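The Big Bin Sort-Out, or How I Finally Dealt With the Odds and Ends

Everybody I know has one. Ours started as a laundry tub in the hallway where you'd drop whatever you found on the floor on your way past - a wooden block, a spatula that had been used as a sword, the lid of something. Then we moved, the tub became a crate, the crate became two crates, and by February I couldn't shut the garage cupboard. So I tipped the lot into one great big bin and made myself go through it, and I've picked up a few tricks along the way that I reckon are worth passing on.

First tip, and it's the one I fought against the longest: put everything together before you sort anything. I used to go shelf by shelf, very virtuous, and all I did was shuffle bits from one spot to another. With the toys and the kitchen bits all in the same place you find the other half of things. I matched up a lunchbox and its lid that had been living at opposite ends of the house for a good year!

Second, go for something deep with sloping sides if you can get your hands on one. Small stuff slides back down to the middle where you can reach it, and you're not forever fishing in the corners. Grey is a good colour for it too. I had a patterned tub once and I swear every marble I owned disappeared into it. 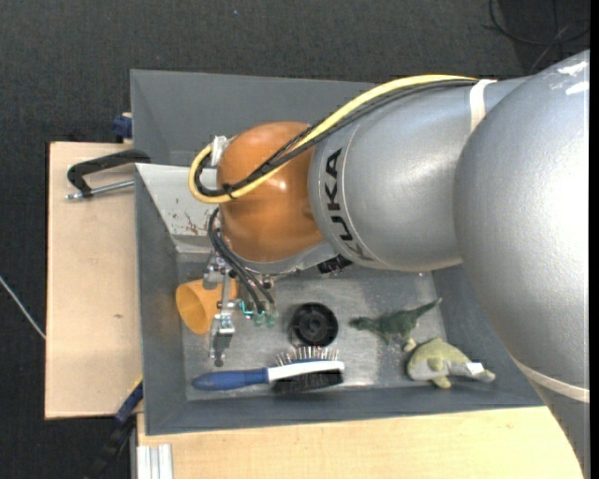
Jade Nuttall wrote in after my last page to say she does it the other way about: she never tips anything out, because once it's all in one bin her kids climb in and start playing and that's the afternoon gone. She takes 5 things out each night while the kettle boils, finds each of them a home, and stops there, even if she's on a roll. Her bin was empty by the end of the school holidays and she says it was the least painful clean-up she's ever done.

I do like that, Jade, and I tried it for a week. My trouble is that I'm not a five-things-a-night person, I'm a cup-of-tea-and-the-whole-arvo person, so pick whichever suits your temperament. If you've got toddlers, I'd go with Jade's way.

Now, what to sort into. I've tried the fancy systems with the coloured stickers and I always run out of one colour. These days I use old ice cream tubs and a marker:

Kitchen, goes back
Toys, goes back
Bits of something
Op shop
Bin

Bits of something is the tub that saves your sanity. It's for the wheel, the knob, the plastic thingo you're sure belongs to an appliance. Write the month on the lid and shove it up high. If you haven't gone looking for any of it by the time the same month rolls around again, out it goes (no peeking, or you'll get attached).

Wash as you go, but not one at a time. I fill the laundry trough with warm water and a squirt of dish soap and let the hard plastic toys have a good soak while I do the next lot. An old toothbrush gets the gunk out of the joins. Anything with a battery compartment stays well away from the water, obviously, and gets a wipe with a damp cloth. Open those compartments while you're at it! I found 2 leaky batteries in a toy torch, and the crusty stuff had already got to the springs. Gloves on for that job.

Wooden spoons and blocks don't like soaking. Quick scrub, rinse, then stand them on end somewhere airy. If the spoons look furry and sad, a light rub with fine sandpaper and a bit of food-grade mineral oil brings them back beautifully.

When the bin's empty, clean the bin. I always used to forget this bit and put nice clean toys back on top of a layer of crumbs and grit. Vacuum first, then wipe, then leave it to dry right out before anything goes back in. If yours has a metal floor it'll get scuffed over time and I wouldn't bother trying to polish that out, though a bit of old towel in the bottom does cut down on the racket when the kids chuck things in.

Last thing - don't fill it back up to the top. I keep mine to half, and when it creeps over the halfway mark I get the ice cream tubs out again. Next month I'm doing the drawer under the oven, so if you've got a decent way of storing baking trays that doesn't involve them all crashing out at once, send it in.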